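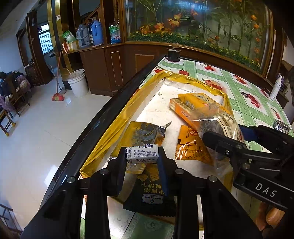
견적서가 또 왔다. 앳게이트(Atgate) 쪽은 2601만 원, 랭킨(Rankin) 쪽은 1247만 원. 둘 다 낱개 포장 과자를 집어 상자에 옮기는 설비라고 적혀 있는데 값이 두 배 넘게 벌어진다. 점심 먹고 두 장을 나란히 펴 놓고 한참 봤다. 앳게이트는 팔, 손, 제어기, 설치비를 한 줄에 묶어 놓아서 뭐가 얼마인지 알 수가 없고, 랭킨은 항목이 잘게 나뉘어 있기는 한데 정작 집게 손가락 끝에 붙는 패드가 빠져 있다. 소모품이니 별도라고 한다. 별도라는 말이 이 견적서에 몇 번이나 나오는지 모르겠다.

다니얼 무갈 씨와 오후에 통화했다. 그 사람은 앳게이트로 가자는 쪽이다. 지원이 확실하고 나중에 확장하기 쉽다고. 확장을 누가 한다는 건지. 우리는 아직 땅콩 누가 사탕 하나를 안정적으로 집는 일도 끝을 못 봤다. 네모난 사탕은 그나마 모서리가 있어 손가락 사이에 물리기라도 하지만, 봉지 과자는 얘기가 다르다. 공기가 든 포장은 누르면 옆으로 밀리고, 톱니 모양으로 마감된 끝부분은 어디를 잡느냐에 따라 통째로 돌아간다. 번들거리는 비닐은 카메라가 자꾸 헷갈려 한다. 영업 자료에는 늘 반듯한 종이 상자만 나온다. 다음에 만나면 구겨진 투명 봉지를 한 줌 가져가서 그 자리에서 집어 보라고 할 생각이다. 무갈 씨는 그건 좀 무례하지 않냐고 했는데, 돈을 내는 쪽이 물건을 보자는 게 왜 무례한가.

처리 속도도 의심스럽다. 랭킨 자료에는 분당 40개라고 되어 있다. 같은 물건을 같은 방향으로 줄 세워 놓고 잰 숫자일 것이다. 우리 쟁반은 그렇게 생기지 않았다. 뒤집힌 것, 겹친 것, 테두리에 기대 선 것이 다 섞여 들어온다. 어떤 조건에서 쟀느냐고 메일로 물었더니 '표준 환경'이라는 답이 왔다. 표준 환경이 뭔지 다시 물었다. 저녁까지 답이 없다.

손에 들고 쓰는 집게로 사람이 먼저 동작을 모으는 방식은 나도 반대하지 않는다. 팔을 통째로 사는 것보다 싸고, 탁자 하나와 쟁반 하나면 어디서든 시작할 수 있으니까. 다만 그 비용도 공짜처럼 적어 놓으면 곤란하다. 스텔몬트(Stelmont) 사업 계획서 초안을 보니 수집 인건비 칸이 비어 있었다. 기존 인력 활용, 이렇게만 쓰여 있다. 기존 인력은 그 시간에 원래 하던 일을 못 한다. 집게를 양손에 하나씩 들고 한나절 앉아 있으면 손목이 어떤지 초안을 쓴 사람이 직접 해 봤으면 좋겠다. 인건비 칸에 빨간 글씨로 물음표를 달아 돌려보냈다.

에데오(Edeo) 임대안도 아직 살아 있다. 매달 나가는 돈은 적어 보이는데 약정 기간을 다 채우면 랭킨 것을 사고도 남는다. 중도 해지 조항은 두 번 읽어도 이해가 안 됐다. 고장이 났을 때 대체품이 오는 데 며칠 걸리는지도 없다. 그 며칠 동안 임대료는 계속 나가는지도. 내일 전화해서 물어볼 것.

잠정적으로 적어 둔다. 팔은 올해 안 산다. 집게 패드와 핀 같은 부품 여분을 먼저 사고, 쟁반도 여벌을 마련한다. 과자는 종류를 늘린다. 비닐 포장이 제일 까다로우니 그쪽을 더 많이. 수집에 약 2주를 잡고, 그 결과를 들고 랭킨에 다시 가서 같은 물건으로 시연을 요구한다. 못 하겠다고 하면 그것도 답이다. 앳게이트에도 똑같이 요청하되 항목별 견적부터 받는다. 무갈 씨는 이러다 예산이 11월에 회수된다고 걱정한다. 그럴 수도 있다. 그래도 쓸 곳을 모르는 돈을 서둘러 쓰는 건 싫다. 몇 해 전에 그렇게 산 포장기가 아직도 창고에서 자리를 차지하고 있다. 그때도 확장하기 쉽다고들 했다.

설치비에 부가세가 들어 있는지 확인. 패드 낱개 가격도. 무갈 씨한테 임대 계약서 원본 달라고 할 것.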